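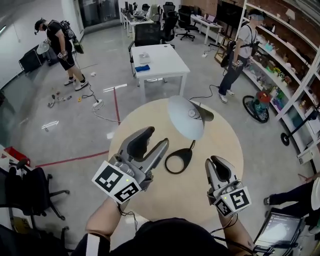

About Simow

By the Simow web team
Updated in May

Simow supplies and services laboratory centrifuges, water baths and drying ovens. We started in Drullport as a repair shop for hospital equipment and still do most of our bench work there. Our customers are mainly clinical labs, teaching labs and small food testing companies.

What we do

We sell new benchtop centrifuges and recondition used ones. Every reconditioned unit gets new motor mounts, a new lid seal and a speed check at five settings. The readings are printed on a card that ships with the machine. Rotors are inspected separately, and we do not resell a rotor without its run history.

Our service contracts cover 250 labs. Most include one visit a year — larger sites usually ask for two. Temperature checks on ovens and water baths can be done during the same visit.

Where we are

The Drullport building holds the workshop, the parts store and the office. A second site in Planden opened later and handles shipping and loaner units. The parts store lists 3222 items, including brushes and gaskets for models that are no longer made.

In our seventh year we took over the service business of Santoso, which looked after incubators and shakers. Former Santoso customers can keep using their old account numbers.

Working with us

Quotes are free and stay valid for five weeks. Please have the model and serial number ready when you call. On most centrifuges the plate is on the back panel, near the power inlet. Used equipment can be traded in at either site, but it must be decontaminated first and come with a signed form.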